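Home Diary Projects Parts list Links Contact

Friday, April 17, 2020

5 min read

Bin day again. I got up at seven, had toast, and was working on the club project by eight. The others joined the call at nine with their cameras off, apart from one who was still eating breakfast.

For my own record, where we are. The project is called Irnar. The arm has to pick things out of the bin one at a time, and after each try the script writes a line to the log with the object and whether it was a grab or a miss. We need enough tries to train the picking model before the written report is due. We started in November with the plan to log 200 tries a week, and we have kept to that in some weeks and missed it badly in others. As of last night the log had 1806 lines in it. I went through them over coffee and threw out the ones where the clock was wrong or the label was blank. That left 1114 good ones, which was a lot fewer than I had told everyone on Monday. I said so on the call. There was some groaning, and then we moved on.

The blank labels come from the drop-down menu. If you hit Enter before the list has loaded it saves nothing and doesn't complain. One of the first-years fixed it in ten minutes while the rest of us were still talking about how to fix it. I should have asked her in February.

Next we argued about Sönmez. That is the name we gave the second grasp planner, the one that looks for edges before it looks for the middle of a shape. It does well on blocks. On anything round it picks a spot too close to the rim and the fingers close on nothing. The old planner is slower but it does better on cups. I wanted to run both on the same set of objects and compare. Two people wanted to drop the old one now and save the time. We voted and I won by one, so we run both until the end of the month.

I changed the objects before lunch. Sunglasses are in the set now, and the blue ornament. I expect trouble with the ornament, with all those faces throwing light back at the camera. The green block stays because it is our easy one and I like to have one easy one.

Lunch was soup. I finished the Flavura crackers and wrote it on the shopping list.
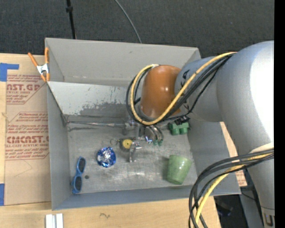

Arm over the bin with the current object set.

The panel inside the bin is in poor shape. The coating has worn away in a big dark patch on the lower right part, and the floor is scratched down to bare metal. I have put it on the list for repainting, but if we repaint now the background changes halfway through the data, and the model may not like that. I wrote to the team in Prurach to ask what they did with theirs. No answer yet.

In the afternoon I split the good tries into training and test. I held back 457 for the test set and saved the list of numbers in two places. Last time I only saved it in one and lost it, so we had to start the comparison over.

I started a training run at four and wrote the methods section while it went. One page done. It reads badly but all the settings are in it. The part about the camera angle still needs a drawing.

Called home after dinner. Did the dishes. The run was still going when I went up.

Tomorrow: check the run, order cable ties, fix the date format in the log, answer the email about the club T-shirts.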